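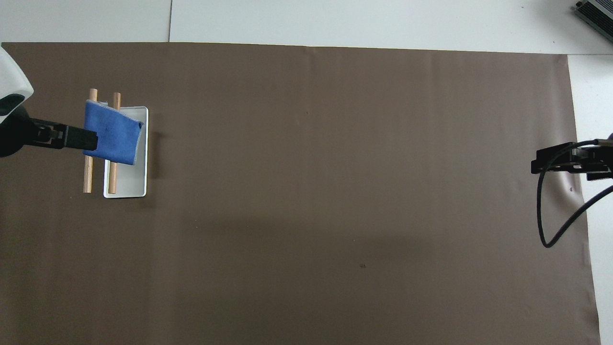
Mini drying rack, setup. Part of the Hoketti craft table guide, section 6. Cover the table before anything else, glue marks don't come off white tops. Dark paper is good, wrinkles are fine, and it leaves a strip of table bare along the top for your tools. Tray goes on the paper upper left, long side running up and down, one dowel just outside its left edge and the other inside, near the left wall. Blue cloth folded and hung across both.

Last updated Jan 5, 2024
By the Laur workshop desk
Print | E-mail

1. Stand both dowels. Check they dont lean.
2. Fold cloth into a rectangle. Press creases by hand.
3. Lay it over the two tops. One corner over the tray is OK.
4. Let go slowly. If it slides, refold wider.

NOTE: Damp cloths only, wring out first. Tray catches drips, it is not a soaking tray.

CAUTION: Dowel ends are blunt but keep faces clear when you lean over teh table.

Spare dowels: order part 148.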